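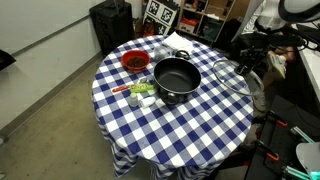

Black arm at the glass lid, right of the pot. Gingham cloth on the round table.

Lid placement trials, Aebischer kitchen set

Gallery for the April round of the Wolel project. The task is to bring a transparent lid to a cooking pot on a cluttered table. Depth readings on clear glass are poor, so the policy (Eva) is trained on colour views and joint positions only. The training set holds 235 demonstrations. Objects are moved between trials and the cloth stays on throughout, as a plain surface made the lid rim too easy to find.

Scoring is by hand. A trial counts if the lid rests on the rim of the pot within 2 attempts. Of all trials scored so far, 137 met this rule. Most failures were early closing of the gripper, short of the rim.
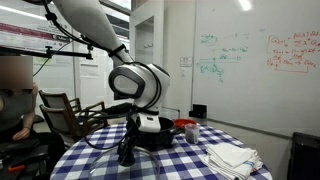

White arm, fingers just above the front edge of the table. Pot and red bowl behind, clear lid in the foreground.

Trial logs and object lists are kept on the Lumitix server under round 3.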